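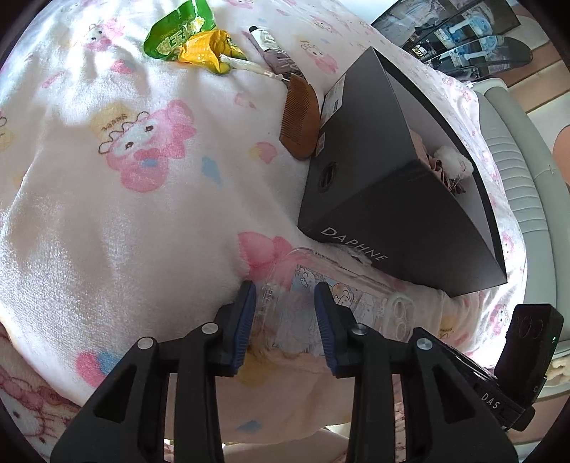
The case for the small repair counter

By Johanna Auer
10/12/2025

My phone case cracked in August, at the corner where they all crack. I bought a new one the same afternoon at a gas station. I could choose from a full rack of them, hung in rows by model, and I was out the door before the pump receipt had finished printing.

The week after that, the zipper on my winter coat gave out. The coat is nine winters old and there is nothing else wrong with it. Getting that zipper replaced took me most of a month, two long drives and a good deal of asking. I think something is badly out of balance when a town can sell you a cover for your telephone at any hour and has no place at all to get a zipper sewn in, and I think the town council of Skulthorpe could fix part of it for very little money.

When I moved here there was a repair shop on the lower end of Mill Street, run by Pirmin Kaufmann. It was one room with a counter. He did shoes, keys, bag straps, lamp cords, knives and the occasional toaster. He had a paper tag system that only he understood. When he retired the lease went to an insurance office, and the insurance office has since moved out to the bypass. The room is still there with paper over the glass.

People say these shops closed for lack of customers. I asked Mr. Kaufmann, who still lives above the bakery, and he told me he had more work in his last year than in his first. What he didn't have was someone to take over. A young person looked at the place for a while and worked out what the rent would be on a new lease. That was the end of it. He had been paying an old rent to an old landlord. At the new rent, he said, he would have had to charge more for a heel than the shoe cost.

So the demand was there. The trouble was the rent, and rent is something a town has a say in when it owns the building. Skulthorpe owns three rooms on Mill Street. It has owned them since the savings bank folded, and none of them has been let in the past two years. The asking price for the smallest is 1,216 a month. I would like to know who the council thinks is going to pay it. An empty room brings in nothing, and the town heats it enough to keep the pipes from freezing, so it brings in less than nothing.

My proposal is simple. Let the smallest room to a repair business for 60 a month for the first three years. Put in the lease that the counter must be open at least part of every working day. Set aside 2,000 once, for a workbench, decent lighting and a lock that works. Then leave the person alone to get on with it.

I have heard four objections to this, and I will take them in the order they were put to me.

The first is that it isn't fair to other businesses. Marlies Koller, who runs the stationery shop, pays full rent and said so with some force. I understand her. But she also told me that when Mr. Kaufmann was open, people dropped off their shoes and then came in to her for stamps, and that she noticed when it stopped. A street with empty rooms is bad for every shop on it. If the council wants to look at her rent too, I'd support that.

The second is that nobody wants the work. Nasrin Tehrani does alterations at her kitchen table in Skavthorpe, a half hour away by car. She is the one who replaced my zipper. She has more orders than she can finish and would like a room with a door she can close at night. She would need help with the shoes and the electrical side, and she knows people who could come in for those. I'm not saying the room must go to her. I'm saying I found one willing person by asking at the dry cleaner's, and the council has never asked anywhere.

The third is that things are cheap now and it makes no sense to fix them. This is true of some things. I am not going to pay anyone to mend a phone case, and I didn't. It is less true than people suppose of coats, boots, lamps, kitchen knives, suitcases and chairs. My zipper cost less than a tenth of what a similar coat would cost me today, and the new coat would be thinner. My neighbor Svenja Koller threw out a floor lamp last winter over a broken switch. The switch is a small part. She knew that, but she didn't know how to put one in safely, and she had nowhere to take it, so the whole lamp went to the dump. She's still annoyed about it.

The fourth objection is that we already have a repair evening. We do, in the school hall, and I've been to it. The people who run it are generous and good at what they do. But it meets every other month, the line is long, and you have to sit with your toaster on your lap until your turn comes. People with small children don't go. People who work evenings can't. It is a nice event, and it can't do the job of a counter that is open on an ordinary morning when your bag strap has just snapped.

I would add one thing that doesn't fit under any of the objections. When there was a counter, people bought differently. I know I did. I'd ask Mr. Kaufmann whether a pair of boots could be resoled before I bought them, and sometimes he would turn one over, press the sole with his thumb and hand it back to me without a word. I saved a lot of money that way. Since he closed I have bought boots on looks and price, and I have been through more of them.

There are plenty of larger problems, and I don't claim that a workbench on Mill Street will do much for any of them. The sum involved is small, though, and the room is sitting there. If it fails after three years the town will be out very little and will still have a bench and a good lock.

The council takes up the Mill Street leases at its next meeting. The agenda lists them near the end, after the parking plan and the Pfister footbridge, and in my experience the seats are mostly empty by then. I plan to stay for it. If you have a broken lamp in the cellar that you've been meaning to do something about, come and tell them so. Letters to the clerk's office are also read out, provided they fit on a single page.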